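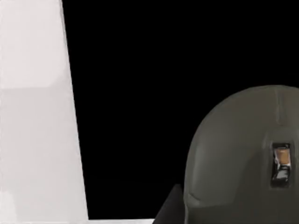

Tillomstead Shared Workshop: the arm build, questions and doubts

Last updated October 2024

These are the questions that keep landing in the shop inbox about the robot arm on the back bench and the simulation that goes with it. The answers were written by someone who has been on the build from the start and is still not convinced it was a good idea. Members who want the cheerful version can read the Drasero kit page.

What is the project?

A small arm with a two-finger gripper, put together from a Drasero kit and a pile of parts we made ourselves. The long-term plan is for it to pick screws and standoffs out of a tray and sort them into bins. It can currently close on a large bolt if you place the bolt for it.

Why is there a simulation at all? I thought this was a workshop.

So did I. The argument for it is that a bad motion in the simulator costs nothing, and a bad motion on the bench cost us a wrist bracket in the first month. I accept that. What I don't accept is the idea that once something runs in the simulator it is done. We have a folder of motions that ran beautifully on the screen and stalled on the bench.

We use Skukell to run it. It was picked because one member already knew it. There may be better choices.

How close is the simulated arm to the real one?

Close in shape, less close in behavior. The link lengths came off the real parts with calipers. The weights are partly guesses. Friction in the joints is entirely a guess, and it is the number that matters most when the arm moves slowly, so treat any slow motion from the simulator with suspicion.

Cables are missing from the model. On the real arm they drag, and they drag differently depending on which way the shoulder has turned.

Why does the camera view show so much of the robot housing and so little of everything else?

The virtual camera is mounted close in, and a big rounded housing takes up a lot of the picture from there. Some members like it. I think we are giving up too much view for the sake of a tidy mount. Try a wider lens setting before you move the mount, and write down what you changed.

The background is plain black. Did something fail to load?

No. We haven't built a room. A black background renders quickly and keeps the files small. It is also a good reason to distrust any vision result you get from it. A program that finds a bolt against nothing has not shown that it can find one in front of a pegboard, a window and somebody's jacket. If you are going to claim a detection rate, test it on the bench first and report that number.

What did it cost?

The shop has put in $900 so far. That covers the kit, the power supply and replacement servos. It leaves out the parts members brought from home, and it leaves out the hours, which I would rather not add up. The original estimate was $600, and it came from the same people who said we would be sorting screws by spring.

Does it work?

Depends who you ask. On our last bench test we ran 51 picks with the large bolts and 11 of them failed, mostly because the bolt turned as the fingers closed. The simulator had predicted no failures for the same run. I would pay more attention to that gap than to the success rate. Nobody has repeated the test with small screws.

Can the gripper sense what it is holding?

Barely. We can read the motor current and make an inference from it. A stalled motor could mean a firm grip on a bolt, or a finger jammed against the tray. There has been talk of adding a proper force sensor. Talk is as far as it has gone.

Should I buy the Rivadeneyra servos everybody recommends?

Buy one and try it. We swapped one in at the elbow and it runs more quietly, which people took to mean it was better. It may be. We haven't measured its repeatability against the old one, and until somebody does I won't be telling anyone to replace a full set.

I have a printer at home. Can I make parts for it?

Yes, and please do. Use the files in the shared folder marked current. The older ones have screw holes that are slightly too tight, and a few people have split a shell by forcing them. Print one half, check it against the part on the bench, then print the other. Bring the test fit in even if it's ugly.

Can I run the simulation without coming to the shop?

Yes. It runs on an ordinary laptop, slowly. Turn shadows off if the fan starts to bother you. Copy the project folder before you open it. The program saves joint positions on exit without asking, and we have lost a good starting pose that way more than once.

Is the real arm safe to be near?

It is small, but it will pinch you hard enough to regret it. Keep the stop button within reach and your hands out of the tray while power is on. There is no collision detection worth the name. The setting labeled that way in the menu slows the arm down a little and that is all I have ever seen it do.

Will it ever be faster than sorting screws by hand?

I doubt it. Supporters say speed isn't the goal and that people are learning a lot. Some of them are. If you want sorted screws this month, there are muffin tins on the shelf by the sink.

How do I get involved?

Come to an open evening and ask for the bench log. Read the last few pages before you touch anything. What we need most is somebody patient enough to measure joint friction, one joint at a time, and put real values in the model. No programming required. You will need a spring scale, a notebook and a free afternoon, and you should bring your own spring scale, as the shop's reads high.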